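Prundness Guest Bathrooms / Support log
Ticket: Blue cleaner leaves spots on toilet seat and rim
Product: Orkgate bowl and surface cleaner, blue, orange-cap bottle
Category: Cleaning, second-floor bathrooms
Status: Closed, with one item left open
Priority: Normal

Reported problem

Light blue spots on the toilet after the bathroom has been cleaned. They show up on the rim and on the top of the seat near the hinges. Guests in two different rooms mentioned it at checkout in March. One of them thought the toilet hadn't been cleaned at all. Housekeeping says the bowl itself comes clean and the smell is fine. The complaint is only about the spots.

The second-floor bathrooms were switched to the Orkgate cleaner when the Kazmi gel was discontinued by our supplier. The gel was thick and stayed where it was put. The new one is thin and goes everywhere.

First reply from support desk

Please confirm:
Is the cleaner being diluted?
How long is it left on before scrubbing?
Is the seat up or down when it goes on?
Does the blue come off with water, or does it stay?

Reply from housekeeping

Not diluted, used straight from the bottle. Left on for 15 minutes in most rooms, longer if we get called away. Seat position depends on who is cleaning. Fresh spots wipe off with a damp cloth. Spots that have dried take some rubbing, and around the hinges you can't get a cloth in properly. There was a faint blue line under one hinge in the corner room that took two tries with a soft toothbrush.

Test 1, 10:15 a.m.

Tried a shorter wait. Cleaner on for 5 minutes, scrubbed, flushed, wiped. Bowl came out as clean as with the longer wait. Spots on the rim wiped off in one pass. Hinges still a problem.

Test 2, 10:40 a.m.

Same wait, seat up before anything went on. Underside of the seat needed a wipe too, mostly at the lower edge. Top of the seat stayed clear. Less work overall than with the seat down.

Test 3, 11:05 a.m.

Checked the scrubbing. Fast scrubbing right under the rim throws drops up onto the porcelain. Slow strokes starting low in the bowl and working upward throw much less. Tapping the brush on the rim to shake it off is the worst of all and was leaving spots on the floor tile as well. Asked everyone to hold the brush inside the bowl and let it drip before it goes back in the holder.

Photos attached to ticket: blue cleaner on the rim with the seat up, and spots in front of the hinges with the seat down.
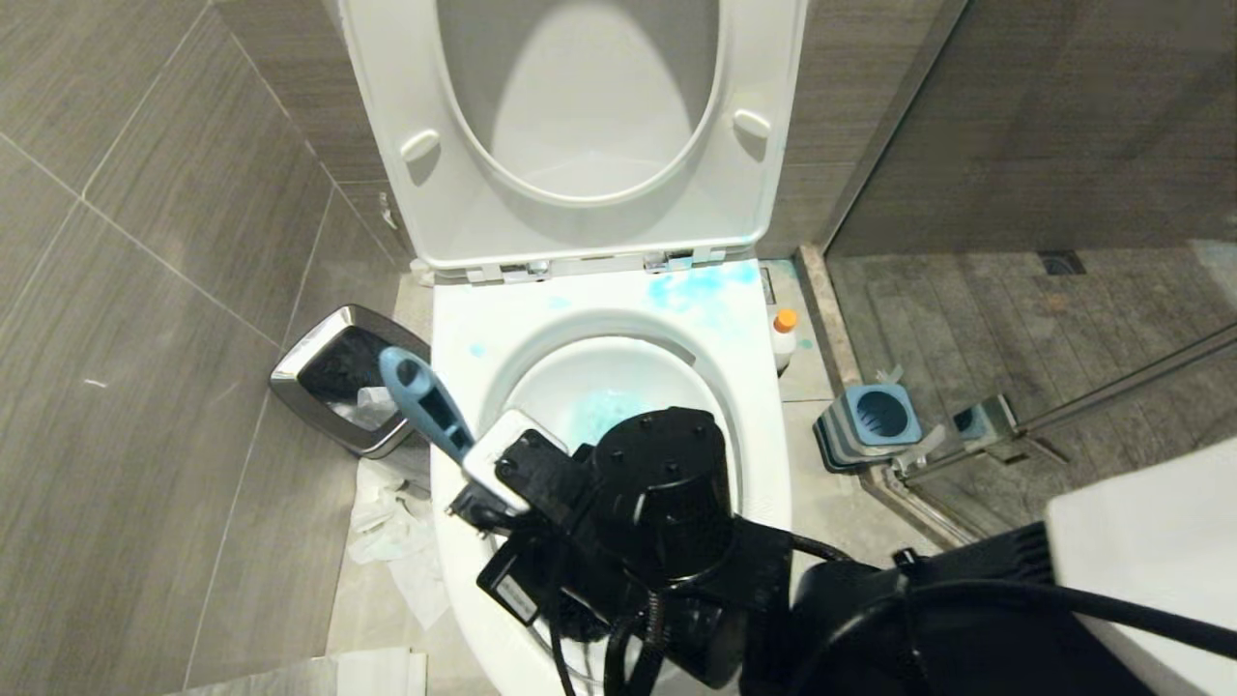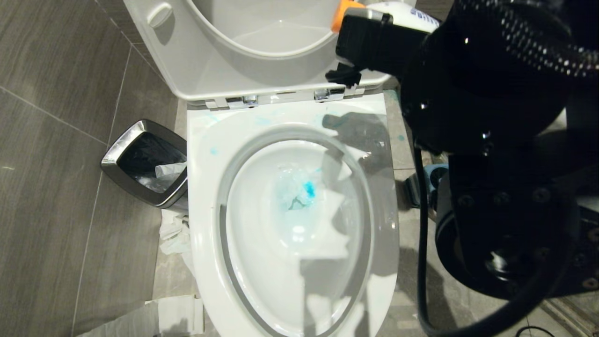
Support desk, findings

The cleaner is not staining the seat. We could remove every spot in the test bathroom with a damp cloth, apart from what had run in behind the hinge posts. Spots come from two things, the spraying and the brush. Changing only one of them cut the spots down but did not get rid of them.

Toilet paper left in the bowl makes it worse. The paper soaks up the cleaner, and the brush picks it up and flicks it. Flush before applying anything.

Procedure from now on, second floor

1. Flush. Wait for the bowl to fill.
2. Lid and seat up.
3. Hold the bottle low and aim under the rim.
4. Leave 5 minutes. Do the sink and mirror.
5. Scrub slowly, bottom to top. Drip the brush in the bowl.
6. Flush again.
7. Wipe rim, underside of seat, top of seat, hinges, inside of lid, in that order. Use a fresh side of the cloth for the top of the seat.
8. Check the floor next to the base and any gray surface beside the toilet. Light blue is hard to see on gray tile until it dries.

For dried spots at the hinges, use a soft toothbrush and warm water. No scouring pads on the seat.

Follow-up from housekeeping

Used the new order for about 10 cleanings. No spots on the top of any seat. One on a floor, wiped up. It adds a minute or so per room for the hinges. Can we get more toothbrushes, the ones in the cart are worn out.

Support desk

Toothbrushes added to the next supply order. Closing the main ticket.

Still open: the line under the hinge in the corner room. It has faded but can be seen with the lid up. The seat there is an older Jovov model and the hinge caps don't snap off like the newer ones. Maintenance will unbolt the seat when the room is next empty and clean underneath. If the mark is in the plastic, the seat gets replaced under a separate ticket.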